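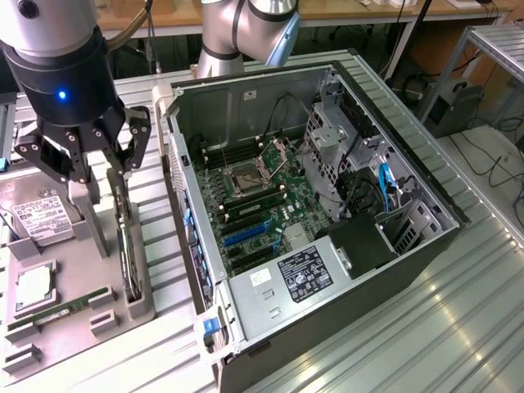 Left arm on its way to the tall holder, socket open, case on its side.

07/10/2025, bench log, PC assembly cell

OK, so today was all about the approach planner! The old version came straight down over the tray and then rotated at the last moment, and with the thin part standing upright in its slot that's asking for a bumped fingertip. I swapped in the angled approach from the Plevell branch (fingers tilted, then a short straight-line move along the part's own plane) and ran it 60 times in sim before letting it near the hardware.

Sim was clean. Hardware, less so: 4 protective stops, all in the last bit before closing. I spent ages blaming the force threshold, then found the tray pose was being read from a cached calibration. January's, of all things. Cleared it, reran, no stops.

Other stuff while I remember:
- perception node still drops the RAM stick when the table grooves throw glare. Masking the table out helps, but it eats a bit of the tray edge too
- planner timeout is back to 100 ms, please don't raise it again without telling me
- second arm stays parked until the shared collision model is merged (ticket 2069)
- Liltholm config loader silently ignores typos in joint names, grrr

Tomorrow: insertion into the board, slow speed, logging everything.

We use cookies to keep you signed in to the Berkex notebook. Accept | Settings

Comments (2)

tray_goblin: The cached calibration got me too! Can we make the loader yell when the file is old?

benchside: Try the mask with a smaller margin, mine keeps the tray edge fine.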